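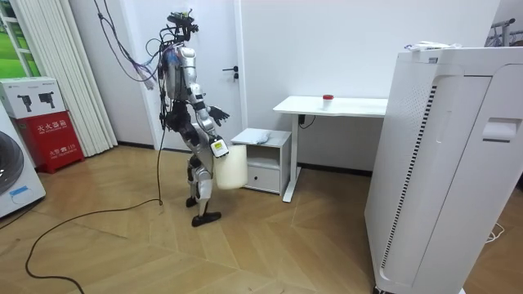 Popescu releases lighter refillable water jug for household and community use

DRERTHORPE, Thursday, November 18, 2021 – Popescu, the household goods manufacturer based in Drerthorpe, has announced the release of the Jomport, a refillable plastic water jug with a moulded carrying handle. The Jomport will be sold through hardware and grocery retailers in Drerthorpe and Skosthorpe from the end of this month, with wider distribution to follow in February.

The Jomport has been developed for households that collect drinking water from a refill station, keep a supply on hand for emergencies, or rely on tank water for part of the year. It replaces the company's earlier round-bodied jug, which has been withdrawn from production. Replacement caps for the earlier model will remain available on request.

Design work on the new jug concentrated on carrying. Customers who contacted Popescu about the earlier model most often raised the handle, which sat close to the neck and left little room for a gloved or larger hand. On the Jomport the opening has been widened and the grip thickened along its underside. The body has also been made narrower, so that a full jug can be carried at the side of the leg while walking through a doorway or along a hall.

"Water is heavy, and people carry it further than we tend to assume," a spokesperson for Popescu said. "Many of our customers are filling up at a tap outside and walking it through the house to the kitchen or the laundry. We wanted a jug that would be reasonable to carry on that trip several times a week."

The translucent body allows the water level to be checked without removing the cap. The sides are flattened for storage in a cupboard, in the boot of a car or on a pantry shelf, and jugs may be placed against one another without gaps. Popescu advises that full jugs should be stored upright on a level surface and should not be stacked. They should be kept out of direct sunlight, and away from petrol, solvents and garden chemicals.

The jug is intended for cold water only. It should be washed by hand with warm soapy water, rinsed and left to drain with the cap off before it is refilled. A bottle brush of ordinary length will reach the base. Dishwasher cleaning is not recommended, as high temperatures may affect the fit of the cap.

As part of the release, Popescu will provide 500 jugs to community organizations in the Skosthorpe district ahead of the summer dry period. The jugs will be distributed through the Skosthorpe neighbourhood centre, with priority given to households without a reliable mains connection and to residents who have difficulty travelling to a refill station. Organizations wishing to be included may register at the centre during its normal opening hours. Each registered household will be eligible for two jugs.

An initial production run of 3000 jugs has been completed at the company's Drerthorpe plant. No changes to staffing or hours at the plant are planned in connection with the release. Popescu has arranged for worn or damaged jugs of its own manufacture, including the earlier round-bodied model, to be returned to the plant for recycling. Returned items should be empty and free of labels, and caps should be placed in the separate bin provided at the front gate.

The Jomport is supplied with a screw cap and a printed card of filling and storage instructions. A pouring spout that fits the same thread will be sold separately from February. Retailers who stocked the earlier model will be contacted by their usual representative about outstanding orders and display material. New retail enquiries may be directed to the Popescu sales office in Drerthorpe.

About Popescu

Popescu manufactures containers, buckets, basins and storage goods for household use. The company operates a plant and sales office in Drerthorpe and supplies independent and chain retailers throughout the region.

Media enquiries: Communications Office, Popescu, Drerthorpe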